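How many demos before it learns anything?

Dokiter
Our vendor says 10 teleop demos per task is plenty. We recorded 1133 on one towel task and the policy still misses the cloth. Is more data the fix, or a sales pitch?

Wendik
Just get 3000, works for everyone.

Wen-hsiung Yang
I doubt it. If all 1133 start with the towel flat in the same spot, you have one demo, copied. Move things - towel, container, scissors - and have 2 operators swap in. Then hold some runs back for testing before you pay for more.
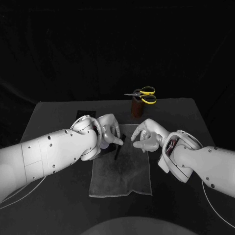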